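Computer Hardware Fundamentals
Handout for Practical Unit 3: Workstation Assembly

Issued by the Hardware Workshop, Graseneck Technical College
Module leader: Kristóf Mészáros

Purpose of the unit

Students attending this unit will complete a partly assembled tower workstation. The work consists of fitting a processor, a memory module and a hard drive, and of checking the connections inside the case before the side panel is replaced. Familiarity with the contents of Units 1 and 2 is assumed, in particular the section on static electricity.

The unit is assessed. It carries 18 marks, of which 3 are awarded for the written record described at the end of this handout.

Before you begin

The case is laid on its side with the panel removed, so that the motherboard is level and may be worked on from directly overhead. Loose parts are kept in the grey tray and are returned to it whenever they are not being fitted. They are not to be placed on the bare slats of the table, nor on top of the power supply.

Wrist straps are worn throughout. Rings, bracelets and watches are removed and stored in the Bokerari lockers outside the workshop. The power supply must be disconnected from the mains; it is never opened by students under any circumstances.

Students should be able to name each of the following on sight: processor, processor socket and retention frame, memory slot, PCI and PCI Express slots, hard drive, drive cage, power supply.

The workstation and its loose parts
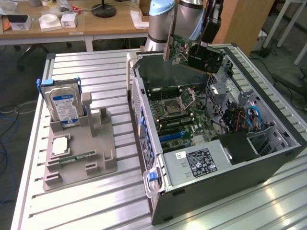
Case open, with the socket frame raised. The processor is seated in the square recess of the tray.

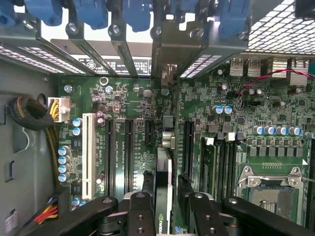
Expansion slots, with the blue retention clips along the rear panel. 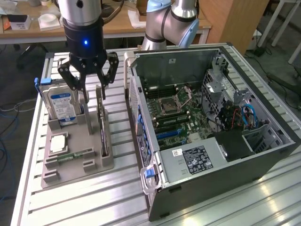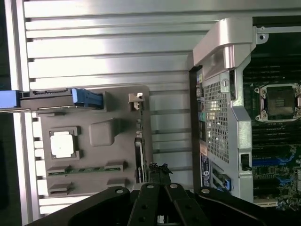 Fitting the processor

Raise the retention frame fully before the processor is brought near the socket. Hold the processor by its edges only. Find the alignment mark on one corner and match it to the mark on the socket, then lower the processor straight down. It should settle under its own weight. If it does not, lift it out and look again at the alignment; no pressure is to be applied. Close the frame and secure it as shown in the Divell assembly guide, a copy of which is kept at the front desk.

Bent contacts are the most common fault recorded in this unit and the repair is rarely successful. A student who suspects that a contact has been damaged should stop and inform the demonstrator. No marks are lost for doing so.

Fitting the memory

Open the latches at the ends of the chosen slot. The notch in the module is offset from the centre, and the module will therefore enter the slot in one direction only. Press evenly at both ends until the latches close. Where a module is already installed, consult the board diagram before choosing a slot – the next one along is not always the correct one.

Fitting the hard drive

The drive is supplied in its carrier. Slide it into the cage with the connectors facing the cables and continue until the carrier is held firmly. Connect the data cable first and the power cable second. Cables are to be kept clear of any fan and should not be pulled tight across the board.

Students are reminded that a drive should be set down gently even when it is not in use.

Written record

Each student submits a record of up to 200 words, stating the order in which the parts were fitted, any difficulty met, and how it was dealt with. Diagrams may be attached and are not included in the word limit. Records are handed in at the Bondarchuk Building reception by 4 p.m. on the day of the practical.

Further reading: Divell assembly guide, sections on sockets and drive carriers. The board diagram is printed on the inside back cover.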